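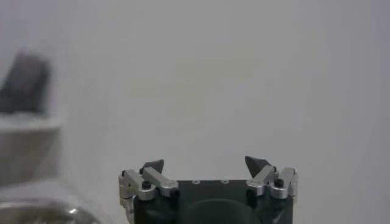
Apuntes, sesión 4: pinza de dos dedos, montaje y ajuste

Febrero. Apuntes del curso de taller compartido Endport, redacción del equipo docente

Repaso rápido de lo anterior: brazo fijado a la mesa, fuente probada, cableado hasta la muñeca. Quien no lo tenga, que venga el viernes antes de clase.

Piezas de la pinza
- cuerpo oscuro, con dos agujeros redondos en la cara superior
- eslabones de aluminio, un juego por lado
- soportes exteriores
- yemas en cuña, gris oscuro, una por dedo
- tornillería negra de las articulaciones

Montaje
1. Soportes al cuerpo, sin apretar del todo.
2. Eslabones. Los dos lados son espejo, ojo con no montar dos izquierdos (pasa todos los años).
3. Tornillos de articulación: apretar hasta el tope y aflojar un cuarto de vuelta. El dedo tiene que caer solo con el motor suelto.
4. Yemas al final. La cara inclinada mira hacia dentro.
5. Ahora sí, apretar soportes.

Cámara de muñeca
Orientarla de modo que se vean las dos yemas con la pinza abierta, y parte del cuerpo abajo. Si una sale más alta que la otra: mirar primero el giro de la cámara, luego los tornillos. No tocar el software todavia. Para calibrar, fondo liso y claro.

Calibración (controlador Rellent)
- Apertura máxima: anotar lectura. En nuestro banco, 1205.
- Cierre sin pieza: 179.
- Guardar los dos valores en el fichero Clilton, cada grupo el suyo. No copiar los del vecino, cambian de una pinza a otra.
- Velocidad de prueba 200, no más hasta que yo lo vea.
- Repetir abrir/cerrar. Si la lectura de cierre baila, holgura en un eslabón: volver al paso 3.

Problemas típicos
Zumbido en el cierre: el motor sigue empujando, subir un poco el valor de cierre. Un dedo llega antes: yema mal asentada o o tornillo pasado. Se resetea al abrir: alimentación, casi siempre el conector.

Para la próxima
Traer un objeto rígido y otro blando. Leer la página 71 del cuaderno Kershaw (fuerza de agarre), solo hasta la tabla.

Otros apuntes del curso
Sesión 2: fuente, masa y parada de emergencia
Sesión 3: cableado hasta la muñeca
Sesión 5: agarre de objetos blandos
Lista de herramientas del taller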